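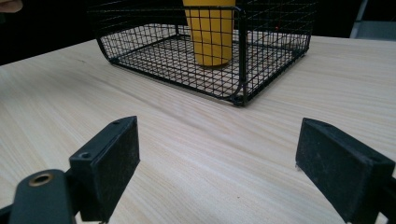 Where the Cups Go: Returns in the Bresham Reusable Cup Program

Group report, Introduction to Environmental Studies
Yakubu Etim, Shona Rennie, Chinyere Nwachukwu
Project advisor: Cecilia Dogbe

1. Background

Bresham College stopped giving out paper cups in its two dining halls and the coffee counter in the Jirnance Building at the start of the fall term. Students and staff now get a plastic cup with their drink and are asked to bring it back to a drop point. The cups carry no deposit and no name or card number is taken. Dining Services bought 2000 cups for the first year.

By the end of the fall term, students were complaining that the coffee counter ran out of cups in the afternoon. Dining Services thought that cups were being thrown away or taken home for good. Our group wanted to find out whether this was true, and if it was not, where the cups were during the part of the day when the counter needed them.

2. Questions

We started with a long list and cut it down after our first meeting with Ms. Dogbe. The report deals with these:

How many cups are out of circulation at the end of a normal week?
Do people know where the drop points are?
Why do people keep a cup longer than a day?

We had also planned to compare washing energy with the energy used to make paper cups. We dropped this part. The dishwashers in the dining halls are not metered separately, and the estimates we found online were too far apart to be useful.

3. Method

We did the work in March. Olumide Anozie, the morning supervisor at Dining Services, let us count clean and dirty cups in both dish rooms and at the coffee counter after closing. On the same evening we emptied and counted all 11 drop points. Any cup that was not in one of those places was recorded as out of circulation. We did this twice, one week apart.

For the survey, we asked people at the coffee counter and outside the library to fill in a one-page form. We stopped when we had 100 completed forms. A few people started the form and left, and those are not included.

Shona and Chinyere also walked through the library and the Bashir dormitory lounges on two afternoons and wrote down where they saw cups left behind. We did not go into anyone's room.

4. Results

4.1 Cup count

On the first evening 473 cups were out of circulation. The second count was slightly lower, but one drop point had been emptied early that day and we are less sure of the figure. We use the first count in the rest of the report.

This means that a bit less than a quarter of the cups were somewhere else on campus or off it. Dining Services had guessed half. The rest of the cups were in the system, but many were in the wrong place. Cups from the drop points near the dormitories go to the north dining hall to be washed, and they stayed there until the next morning's delivery. In the afternoon the north hall had stacks of clean cups while the coffee counter had none.

4.2 Survey

Most people knew of at least one drop point, nearly always the one beside the coffee counter. Very few could name one near where they lived. Several people believed that cups had to go back to the place they came from, and one thought there was a fine for returning them late. There is no fine.

The most common reason for keeping a cup was that it was in the person's room and they forgot it. The next was that they used it for something else. Answers written in the "something else" box included pens, a toothbrush, loose change, measuring rice, and growing basil. Some people said they rinsed the cup and used it for water at their desk for weeks. A small number said they did not like carrying a dirty cup in a bag with their books or laptop.

4.3 Walk-through

Cups were left most often on windowsills and study tables on the second floor of the library, where there is no drop point. In the Bashir lounges we found them mainly next to the microwaves. The lounges have a drop point on the ground floor only.

5. Discussion

The afternoon shortage seems to be partly a delivery problem. One more van trip between the north hall and the coffee counter, around lunchtime, would probably help more than buying new cups. Mr. Anozie said the van already passes the Jirnance Building then but carries only trays.

The cups kept in rooms are a separate problem. A deposit would likely bring some of them back, but it would need changes to the payment system, and the supplier of that system, Nerkosik, did not answer our email before the report was due. A collection week before each break would be cheaper to try.

6. Limits

Our survey was taken near the coffee counter and the library, so people who eat only in the dining halls are probably underrepresented. We counted in just one month. Numbers may be quite different during finals. We also could not tell a cup in a dorm room from a cup in the trash, and our walk-through was too small to settle that.

7. Recommendations

Add clean cups to the lunchtime van trip.
Put a drop point on the second floor of the library.
Put a drop point beside the microwaves in the upper Bashir lounges.
Print "return anywhere on campus" on the drop point signs.
Hold a collection week before spring and winter break, and count the cups that come in.

8. Division of work

Yakubu arranged the counts and made the tables. Shona wrote the survey and sections 4.2 and 4.3. Chinyere wrote the discussion and edited the full report. All three of us counted cups.

Appendix A: Survey form
Appendix B: Count sheets, first and second evening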